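Home Tips Patterns Yarn Talk About Contact

Search this site Go

Weaving In Ends So They Stay Put
March, by Glenys Parsons

I must have put this one off for years, because weaving in ends is the job I like least, and I have a basket of nearly-finished cardigans to prove it. But so many of you have written in about tails popping out of blankets and cuffs that I thought I'd better sit down with a pot of tea and set out how I do it now.

First of all, leave yourself a decent tail! I used to snip mine terribly short (thrift, I suppose) and then wonder why I couldn't thread the needle. A hand's length is plenty. Use a blunt needle with a good big eye, and work on the wrong side in daylight if you can manage it.

Run the tail under the stitches in one direction for a couple of inches, then turn round, skip the first strand so that it has something to grip, and come back the way you went. I like to do a third short pass as well, up or down into the next row. Give the fabric a gentle stretch before you trim, and leave a tiny whisker of yarn.

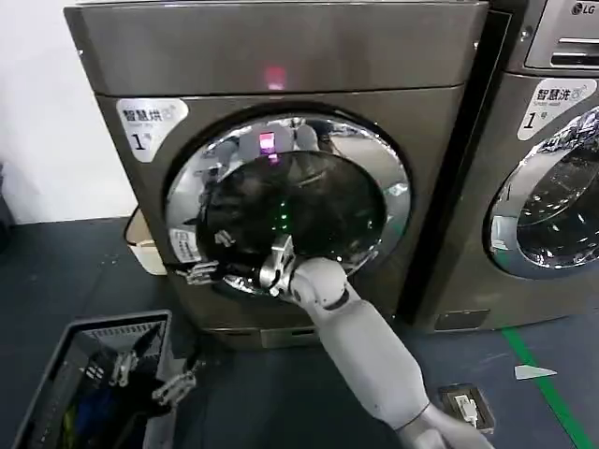

Maureen Lightfoot says she never trims until the piece has had its first wash, and that she has hardly lost an end since she took this up. I've tried it on my Lambert blanket, all 40 squares of it, and I do think she's right, although it looks a bit like a hedgehog in the meantime.

Slippery yarns want more patience. With cotton or bamboo I split the plies of the stitches as I go, piercing right through them, which holds beautifully but is a misery to undo, so be quite sure you're happy with your work first. With a hairy wool you can be far lazier.

And do weave in as you go along, if you can bear to. Two ends at the close of each evening is no trouble at all, with the telly on.

Older tips Newer tips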